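Drumgate project report, section 4: Grip faults on corrugated board

Prepared by Mereana Ngata and Kieran Rafferty
February 20, 2024

The Tinari cell is meant to open cartons and sort the board. In December the gripper began closing harder than the value we had set, and the board tore. We ran 200 cycles to find out why.

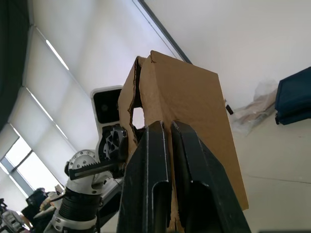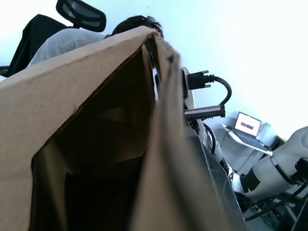
Why didn't the force limit stop the fingers?
The limit was held in the controller's temporary memory and went back to the factory value of 2850 after each emergency stop. Our own setting was 1040. The screen went on showing 1040, so we trusted it.

Tane Tuhiwai found the mismatch by reading the value back from the drive. After that we changed the start-up script so that it writes the limit, reads it back and refuses to move if the two differ. The check adds up to 40 milliseconds.

Safety: a hand between the fingers would have met the same force. Kylie Halliday has added this to the risk sheet, and reaching in is banned while the drives are on. The second arm has not been checked yet.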